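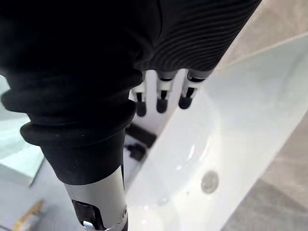 Tarun Kanaujia objected last week that nobody would pay for a survey that told them nothing, and he wanted it in the notes. Fine, it is in the notes. People pay for such surveys all the time, and the rest of this handout is a look at one of them.

Week 4: Reading a consumer survey without believing it

The reading is the Lilline household habits report, all 96 pages of it. Skip the foreword. The headline claim is that people who brush their teeth for longer "feel more in control of their mornings." The sample is 1327 adults. That sounds like plenty, and students tend to stop asking questions when they see four digits. Please keep asking.

1. Who answered?
Lilline sent its questions to people already signed up to its mailing list. Someone who joins a mailing list for bathroom goods may care more about bathrooms than your uncle does. A bigger sample drawn from the same list would have the same fault. Size cures random error and does nothing for a lopsided list.

2. Who dropped out?
Of the 1327 who started, 587 finished the second questionnaire in January. The report mentions this in a footnote and then goes on writing "our respondents" as if both groups were one. Perhaps the people who left were just like the people who stayed. I would want to see some evidence.

3. What was measured?
Brushing time was self-reported. Think about how you would answer. You know the number the dentist wants, and you have never held a stopwatch to yourself. A diary is a bit better, and a timer better again, though people who know they are being timed behave themselves.

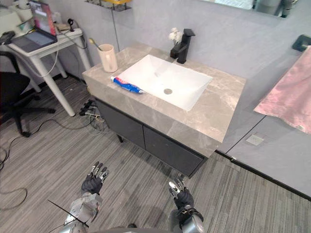
Fig. 1. Sink with toothbrush cup and toothpaste.

4. What does "in control" mean?
The scale has 9 points, with labels only at the two ends. One person's 6 is another person's 8. Averaging them gives a figure with two decimals, and I don't trust either decimal. The Risier follow-up used the same scale, so the fact that it got a similar result tells us less than its authors think.

5. Which way does it run?
Suppose the link is real. Long brushing may calm people down. Or people with calm mornings have time to brush. Or having small children wrecks both. The survey can't separate these, and the press summary by Nzioka picked the first without comment.

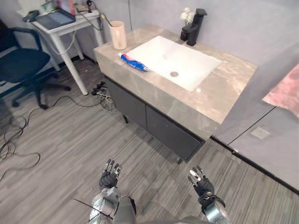 Fig. 2. Bathroom counter, toothpaste at left.

For next time
Read the Arndale paper, methods section first. Write one page on the following: if you had Lilline's budget, what would you measure, and on whom? "A larger survey" will get no credit. Bring a printed copy, and name at least one result that would make you change your mind.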